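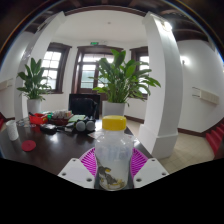
4.2 How readers describe second-chance plots

The second-chance romance is usually sold on its ending. Blurbs tell the reader on the cover that two people parted, that they meet again and that the parting will be put right. What we wanted to know was which part of the story readers talk about once they have finished it. To keep the coding simple we separated mentions of the first relationship, the years apart and the reunion, and a mention was placed in one group only. Small household objects turned up often in the second group: a key, a mug, a plain plastic bottle with a yellow screw cap like the one in Figure 3, things a character keeps on a shelf without saying why. We coded these as "kept objects" when the reader named the object and tied it to the absent partner.

Figure 3. Bottle with yellow screw cap.

The sample was drawn from Provby, a reading site where members post reviews under the title of the book. We took 3304 reviews of 50 novels, all tagged by members as second-chance romance and all published as standalone titles. Reviews of a single line were left out, as were reviews that only repeated the blurb. Series novels were also left out. Readers of a series often know the returning lover from an earlier volume, and their comments on the years apart draw on books we had not coded.

Of the reviews kept, 614 mentioned the years apart in more than one sentence. This was a smaller group than we had expected from the earlier work of El Ouafi, who found in reading-group talk that the gap between the two halves of the story was the part most argued over. The difference may come from the setting. A group has an evening to fill and will return to a point that divides it, while a reviewer on Provby is mostly telling a stranger whether to buy the book.

Where reviewers did write about the gap, they wrote about blame. The commonest complaint was that one partner had known where the other was living and had not written. Reviewers were much easier on plots in which a letter went missing or a parent interfered, even when they called the device old-fashioned. One reviewer of a novel from the Lodico list put it this way: "I can forgive him for leaving. I can't forgive him for having her number the whole time." Remarks of this kind appeared for nearly every title in which the separation lasted 10 years or more.

Kept objects were treated differently. Reviewers seldom judged them, and many simply repeated the object and the chapter in which it came back. Hajji (Meriem Hajji's study of Skudska paperbacks is the fullest so far) reads such objects as proof of feeling that the plot has no room to show — the hero cannot speak about the lost years, so the shelf does it for him. Our reviews fit this reading in part. They also suggest a more practical use. Several reviewers said that the object helped them keep track of the time line in novels that move between past and present, and two complained when it was dropped halfway through.

We did not find that kept objects went with higher ratings. Ratings followed the reunion scene much more closely, and this is taken up in section 4.3.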